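Araya: back to tape

Araya have spent most of their career as a studio project with a touring line-up attached. The fourth album, Husosex, reverses that arrangement. It was tracked live in one room in Etstead, with all four players in the same space and no click on the majority of the songs.

The change is audible in the drums. Overheads carry most of the kit, and the close microphones sit well down in the mix. Guitar bleed is present throughout — it was left in, and on the slower songs it does the work that reverb did on the earlier records.

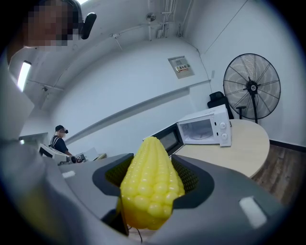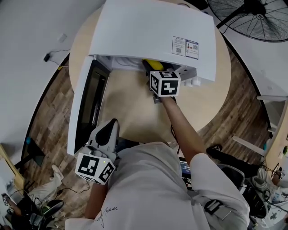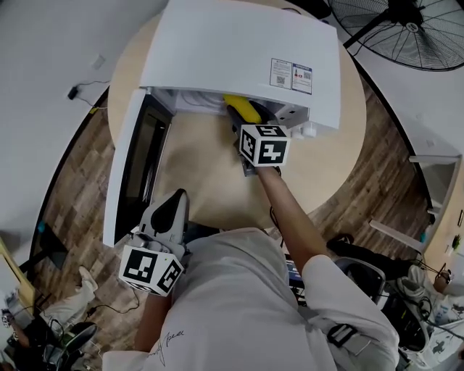
The sound on stage

The live set follows the same method. Amplifiers are kept low and turned inwards, and the backing tracks used on the last tour have gone. Keyboard parts that cannot be played by one pair of hands have been rewritten for second guitar.

At the Cekerent, with a capacity of 2182, this worked best in the first half. The bass was clear down to the lowest string and the vocal sat in front without strain. Later on the low mids built up under the balcony, and the harmony lines in the title track were hard to follow from the back.

The set ran to nearly 100 minutes. Husosex was played in full, in album order, with older material held for the encore. Further dates follow in March, with a 24-track live recording planned for the last of them.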